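Watum lending room opens its doors in Stisbridge

October 12, 2026

Stisbridge has a lending library for household things at last, and it is already a hit! The Watum lending room opened this morning on Gill Street, in the old shoe shop next to the bakery, and there was a line down to the bus stop before the shutters went up.

The idea is simple. You join, you pick something off the shelf, you take it home for the week and you bring it back clean. There are 500 items on the list so far, from wallpaper steamers and carpet cleaners to waffle irons, sewing machines, folding tables and a very fine set of bunting that has been booked right through May. Anything with a cord gets a safety check before it goes out and another when it comes back in, and items that fail the check are pulled from the list until they have been fixed.
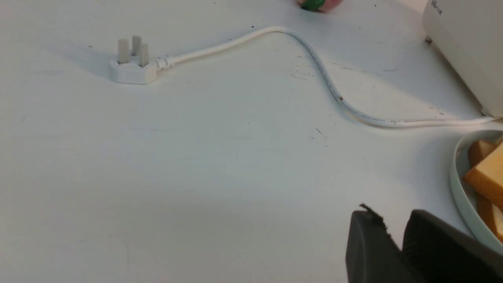

I've been hoping for something like this ever since we moved into a flat with one closet, a shopper in the line told us, adding that a drill she would use twice a year had no business taking up half a shelf. Others had come for one item in particular. The pressure washer was gone within minutes, and the bread maker went soon after it, along with a pile of recipe cards that somebody had tucked into the box.

Membership costs £8 a year for a household, and most loans are free after that. A few of the bigger machines carry a £2 fee per week, which goes toward filters, belts, blades and the other bits that wear out. Late returns are not fined, but you can't borrow again until the last thing is back on the shelf, and anyone waiting for it gets a message to say it's running behind.

Kitchen items look set to be the busiest part of the room. Lots of people at the opening said they wanted to try a gadget for a week before spending money on one, and there were some lively talks by the counter about slow cookers, rice cookers and the right way to get an even slice of toast (four minutes is too long, we can report that much).
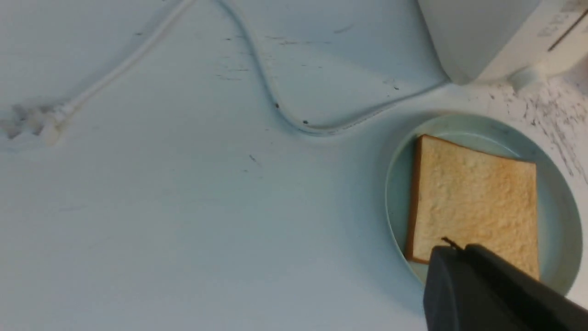
The shop had stood empty for two years, and Stundico, the shelving firm on the ring road, fitted out the whole of the back wall with racks left over from a showroom. They are deep enough for a tent bag and low enough that you don't need a ladder, and every bay has a number that matches the online list. The front window now has a proper display, which will change with the season. Right now it's leaf rakes, flasks and lanterns, all of them ready to borrow.

Donations are welcome too, with a few limits. The room can't take gas heaters, car seats, bike helmets or anything with a damaged cord, and it has plenty of fondue sets already. It would love to hear from anyone with a spare tile cutter, a baby bath, a projector screen or a good long ladder. Please bring the manual if you still have it, and any loose parts in a labeled bag. 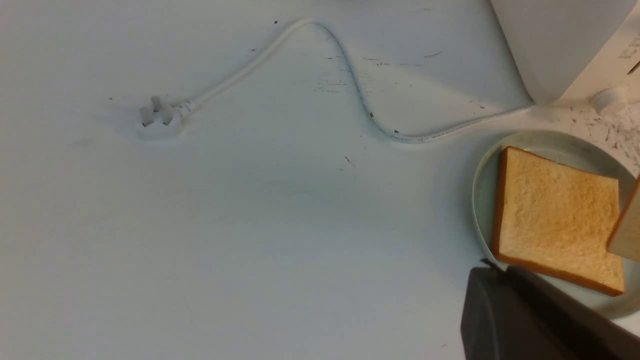 There will be short evening classes as well, the first of them on basic sewing machine use, with eight places and a £2 charge for thread and fabric. After that come sessions on sharpening garden tools and hanging shelves straight. The shelf one is filling up fast, so sign up soon if you want it! Each class lasts 90 minutes and finishes in time for the last bus to the estate.

The Watum lending room is open Monday, Thursday and Saturday from 10 until 4, with a late opening until 7 on Thursdays. Loans can be booked up to 30 days ahead, online or at the counter. New members should bring proof of address and a bag big enough for whatever they have their eye on. The entrance on Gill Street is step-free, and there is a loading space at the back for the heavy stuff.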